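Print this page
E-mail this page

Equipment planning grant: progress report no. 2
03/07/2025

Hello all,

You asked for something short and readable this time, so I've kept the tables for the annexe and I'll just tell you how we're getting on with the shopping list. The quick version is that we're on time, a bit under on the hand-held kit, and I need a decision from you on the arm before November.

As you'll remember, the grant pays for us to work out what we should buy for the household tidying project, and then to buy the first part of it. Phase one is the hand-held grippers that people use in their own homes, so that we've got plenty of recordings of everyday objects being picked up and put down. Phase two is a proper arm that can learn from those recordings. I did say in March that I thought phase one would be the easy bit (it mostly has been!) and that the arm would give me grey hairs (it has).

Let's start with the grippers. We had quotes from Letstead and from Skaston. Letstead were cheaper per unit, but the price left out the cables, the spare pads and the carry case, and once I'd added all of those back in there was hardly anything between them. Skaston's lead time was three weeks shorter and they'll sell us pads in small packs, so I went with them. We've now got 8 units, which is four pairs, and all of them are out in homes. The pads are the thing I under-budgeted. I'd put them down as lasting the whole phase and they don't come close, especially with people who do a lot of cartons and packets. I've moved £507 across from the travel line to cover replacements up to the end of the year, which I believe I'm allowed to do without a form, but do shout if not.

We've done 63 home visits so far and have 2,421 recordings that passed checking. The original plan was for rather fewer visits with longer sessions in each, but people get tired arms after a while, and the recordings get sloppy when they do. Shorter sessions in more homes has cost us more in train fares and less in payments to participants, and it more or less comes out even.
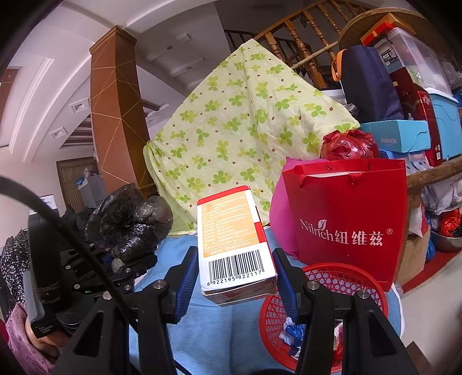

Storage is the next one. I'd planned on buying a second server this summer and I now think we should wait. The recordings are smaller than I feared once they've been checked and tidied up, and the one we have is only just past half full. I'd much sooner keep that money back for the arm — prices for storage aren't going anywhere alarming, and we can order a server in a week if we suddenly need one.

Now, the arm. I've been to see the Kokunmont and the Marquez, and I've had the Kokunmont people on the phone more often than my own family. Both would do the job on paper. The Kokunmont is lighter, plugs into an ordinary socket and can be moved by two people, which matters a lot if we want to try it anywhere except our own workshop. The Marquez has a longer reach and comes with two years' service instead of one. Neither of them takes our fingers as supplied. We'd need an adaptor plate made for either, because the whole point is that the arm has the same fingers and pads that people have been using by hand. I've got one price for the plate and I'm waiting on another, so please treat that line in the annexe as a guess.

My leaning is towards the Kokunmont with an extra year's service bought separately. It works out slightly dearer in the first year and slightly cheaper after that. What I'd really like is to have one on loan for a fortnight before we sign anything, and they've said yes in principle, but they want us to cover the insurance. That wasn't in the budget at all. I'd suggest taking it out of contingency, which we haven't touched.

A few things I still owe you. The updated risk register is half written. The training costs for new participants need splitting from the visit costs, as you asked last time, and I've done that from April onwards but not before (the earlier receipts are all in one lump and I'm picking through them). I also haven't had the final invoice for the carry cases, so the underspend on the hand-held kit may shrink a little.

What I need from you, then, is a yes or no on using contingency for the loan insurance, and a nod that it's fine to push the server back to next year. If I can have both by the end of the month I can book the loan for September and bring you a firm recommendation on the arm in good time for the November meeting.

The annexe with all the quotes is in the usual shared folder. Ring me if anything in it looks odd — the delivery charges are listed separately for Letstead and included for Skaston, so those two columns don't quite match up.

Print this page
E-mail this page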